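The Last Hardware Store in Robichaud

On a Wednesday at 7 in the morning, the line at Kadano Hardware is four people long and all of them want the same thing, a washer for a kitchen faucet. The cold came early to Robichaud this year and the town's water pressure has been jumping since the utility replaced the main under the river road. Old faucets drip when the pressure jumps. The store sells the washers one at a time, from a cabinet of small drawers behind the counter.

Robichaud has 2,442 residents and used to have three places to buy a hinge. The lumberyard closed first, then the farm supply. Kadano is what remains. The nearest large home center is in Eltlow, 40 minutes away when the bridge is open to one lane and longer when it isn't.

Stores like this one are usually written about when they close. Kadano isn't closing, at least for now. It turned a small profit last year and the year before. The owners bought the building a long time ago, so there is no rent, and they say that is most of the explanation.

The rest is in what the store carries. A home center stocks what sells in volume. Kadano stocks what breaks in Robichaud. Most of the houses here went up within a few years of each other, when the paper mill was hiring, and they were built with the same windows, the same door sets and the same brand of furnace. The window cranks have not been made for decades. The store bought 135 of them from a warehouse that was clearing out, and it still has a box and a half.

There is no computer inventory. Each drawer has a card in it, and when the last item is sold the card goes into a cigar box by the register. On Monday the cards are read over the phone to a wholesaler. It takes most of an hour. A salesman for a stock program called Lukevo came through in the spring and gave a demonstration. The staff thought it worked fine, and they also thought that typing in every drawer would take them until the following winter. There are 1,644 drawers.

Customers tend to come in holding the broken part. This is the method the staff prefer. A description over the phone leads to two or three trips, and a part in the hand leads to one. People bring in sections of pipe, toilet handles, stove knobs, and once a whole storm door, which was carried through the front of the store and laid across the paint counter.

The front third of the shop is given over to housewares, and that part has grown. When the grocery on Mill Street stopped carrying anything but food, people began asking Kadano for can openers and dish racks. Canning jars come in by the pallet in July and are gone by Labor Day. Plates and strainers sell in August and again before Thanksgiving. 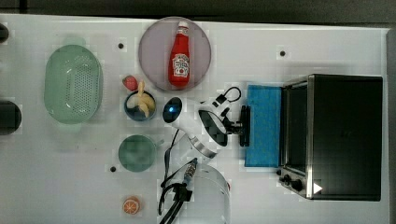

Margins on housewares are better than on fasteners, and the goods don't need explaining. A box of screws can take ten minutes of talk and bring in less than a dollar. The owners have gone back and forth over whether to move the screws to the rear and give housewares another aisle. So far the screws have stayed where they are, near the door, under the good light.

Saturday is the busiest day and the hardest to staff. The store pays a little more than the gas station and a good deal less than the hospital in Eltlow. High school students take the weekend shifts, and it takes them a year to learn the drawers. Then they graduate. Two have come back as adults, and one of those now cuts the keys and threads the pipe.

By 9 the faucet crowd has cleared out. A man wants a length of chain, and he isn't sure how long. He goes out to his truck to measure and comes back with the distance marked on a piece of twine. The chain is cut to match the twine, plus one link.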